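Vamirel hand-held gripper: service notice and replacement pad kit
Updated 11/06/2021

Part no. 3674
Fits: Vamirel hand-held gripper, grey body
Maker: Vamirel. Pads moulded by Lemton.

Read this before you order. We sell this kit and we are still not convinced it cures the fault.

What went wrong

In April a Vamirel gripper let go of a full glass jar at the Kobori workshop. The jaws were closed and the readout said the grip was good. The jar landed beside someone's foot. Vamirel called it a one-off. Kobori then ran 100 lifts with the same tool and it dropped the load 5 more times, with no warning on any of them.

Vamirel blames worn pads. Maybe so, but the tool that failed was 10 weeks old, and the manual says to expect a year. Our own guess is that the pad creeps in its seat as the body warms up. Vamirel says the vents take care of heat. We have asked for test results and received a brochure.

The rubber pad sits in the middle of the body with its textured grid down inside the raised rim, so look into the hollow and not just at the rim.

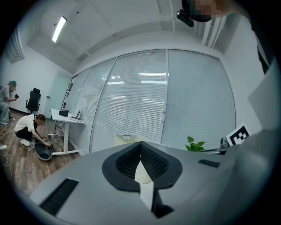 What's in the kit

Two black rubber pads, two white fingertip pieces, one tube of Zulholm adhesive and a fitting sheet. The sheet skips the cure time. Leave it overnight.

Until we know more

Don't lift anything over a person, fitted with new pads or old. Keep feet out from under the load. Don't trust the grip readout by itself. Stop after 10 minutes of steady use and press the pad with your thumb. If it shifts, put the tool away.

Returns

Unopened kits can come back for a full refund. If a pad fails after fitting, send us the pad as well as the receipt, as Vamirel won't look at a claim without it.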